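Call for Participants: Hosbridge Sleep and Evening Drinks Diary

We're looking for people in Hosbridge and Gandside who drink something warm before bed and would be willing to write it down. Tea, cocoa, hot milk, broth, plain hot water with lemon, whatever you have. If you drink nothing at all after dinner, we want you too! Last time we had far too few of you.

The diary runs for 2 weeks in April. Each evening you note what you drank, how much, and what time you turned out the light. Each morning you write down when you woke up, how many times you remember waking in the night, and how rested you feel on a scale we'll send you. Most people finish both entries in less time than it takes the kettle to boil.

Our first round brought in 3,035 evening entries, and we loved reading them (the notes section especially, where people told us about noisy radiators, new puppies and one very long argument over chamomile). This round we'd like to reach 1,000 people, with a lot more shift workers and a lot more people over 60.
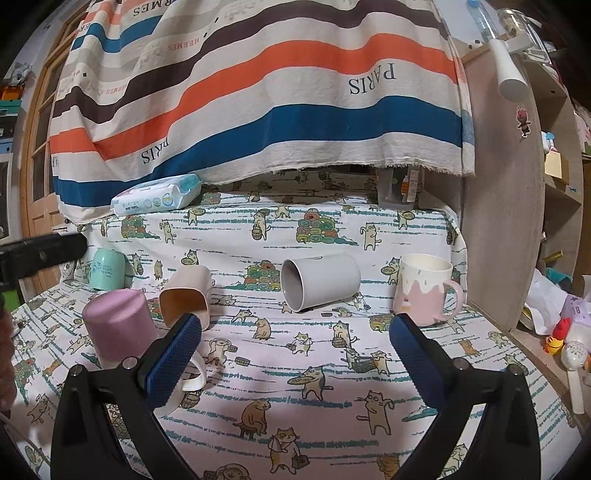
Cups on a cat-print sheet.

Who can join

You need to be 18 or older and living in Hosbridge, Gandside or the villages along the Čierny road. You should be sleeping at home for most of the two weeks. A night or two away is fine, just mark it in the diary.

Please sit this one out if you've started a new sleep medicine in the past month, or if you're caring for a baby under six months old. We'd be very happy to have you in a later round.

You don't need to be a good sleeper. You don't need to be a bad one either. Night shift workers should fill in the "evening" page before their main sleep, even if that's ten in the morning.

What you'll get

A paper diary or a link to the online one, your choice. A $20 grocery card when you send it back, including if you missed a few days. Once all the entries are in, you'll also get a short summary of your own two weeks next to the averages for everybody else, and people really enjoyed that part last time.
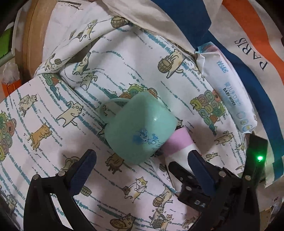
One thing that tripped people up in the first round was measuring. We ask for the amount you drank, and a "cup" can mean nearly anything. So before you start, fill your usual cup with water, pour it into a kitchen measuring jug and write the number inside the front cover. If you switch cups halfway through, measure the new one and make a note of the day. Leftovers count as not drunk, so a good guess at what went down the sink is welcome.

Your privacy

Diaries carry a number and no name. The list matching numbers to addresses is kept separately and destroyed after the grocery cards go out. You can drop out whenever you like, and you don't have to tell us why.

How to sign up

Pick up a form at the Hosbridge library front desk or at the Didano community room in Gandside, Room 257, where we're around on Friday from 4 to 7 p.m. Come by with questions, bring a neighbor, bring your whole night shift! Couples and roommates can both take part but please fill in separate forms. Diaries in large print are available, just check the box on the back.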